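六月，阴，早上有风

五点多醒了，没再睡。把昨晚泡的黄豆捞出来，水倒在阳台那盆薄荷里。今天要做的事写在纸上：腌梅子，退那双鞋，给Jemura打电话问货。

梅子是昨天下午到的，Jemura发的，纸箱底下湿了一角，压坏了几个，别的都还好，青里带一点黄。往年我买全青的，泡出来脆，但是酸得涩，放到冬天也不怎么变。今年想试试半熟的。洗了两遍，铺在竹匾上晾。去蒂用牙签，一颗一颗挑，挑到后来手指头发僵。听了一上午广播，讲的是河道清淤，没怎么听进去。

坏的那几颗没扔，切掉烂的部分，加糖煮了一小锅酱。煮的时候走开接了个电话，底下有点糊，味道倒不重。装了一个小罐，先吃这个。

Jemura的电话打通了，说下一批要等半个月，价钱会涨一点。我说先不订。

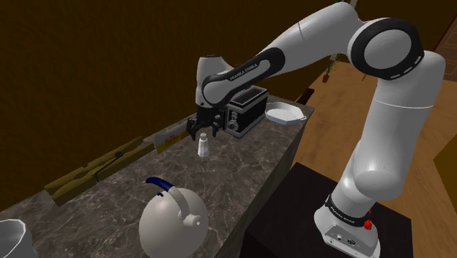 下午，出门

鞋退掉了。柜台的人看了看鞋底，没多问。回来路上去了Pelov五金店，买玻璃罐的胶圈。旧的那些用了好几年，发硬，一捏就有裂纹。店里有两种，白的和橘色的，橘色厚一些，我拿了橘色的，4个。收银台旁边摆着Effiong的盐，粗粒，袋装，400克一袋，也拿了一袋。回家一称，连袋子385克，少了一点。懒得回去说。

Mularside那条路还在挖，公交改道，多走了两站。路边卖栀子花的老太太今天没来。买了一把空心菜，回家发现里面裹着不少老梗，择掉将近一半。

晚饭是空心菜和早上的豆子，豆子炖得不够烂。明天要泡久一点，或者干脆晚上就上锅。

梅子晾到四点半，皮上摸着没有水了。酒是去年剩的，高度的，倒出来闻了一下，没跑味。一层梅子一层冰糖，罐子装到八分满，酒没过梅子，盖上。盐是另外一罐用的，做盐梅，上面压了一个装水的袋子。做盐梅我没什么把握，去年那罐长了一层白膜，全倒了，今年盐放得多一些，罐子也用开水烫过，倒扣着控干才用的。

两罐都贴了纸条，写了月份。放在柜子最下面一层，挨着去年的醋。那瓶醋也该用掉了。

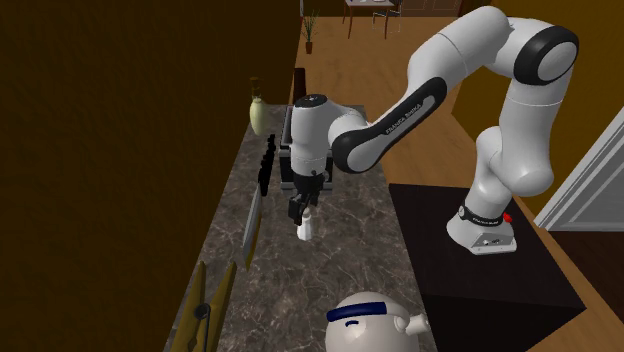
写到这里，把傍晚邻居在楼道里问我的话记一下，免得下次又说不清。

她问：泡梅子的酒，多久能喝？

我说：三个月可以尝，味道还生，冰糖也要完全化掉才行。想喝得顺口，等40个星期以后再开，梅子捞不捞出来都可以，我一般捞。

她说等不了那么久，要先来拿一碗酱。我给她盛了，碗是她自己带的。酱比我想的稀，可能凉透了会稠些。

晚上又起风，阳台门响，起来塞了一块布。薄荷被吹歪了，往里挪了挪，盆底漏了一摊水，擦了。看了几页书，还是上周那本，讲晒盐的，看到盐田怎么分格，海水一格一格往下放，每格比前一格咸。书里有张图画得很小，字看不清，戴了眼镜也不行。

胶圈多出来一个，收在放针线的铁盒里。

明天：豆子再泡一碗。去交水费。竹匾洗了要立起来晾，不能平放，上次平放发了霉。空心菜老梗先留着，看能不能切碎了和豆豉炒。

十点一刻，关灯。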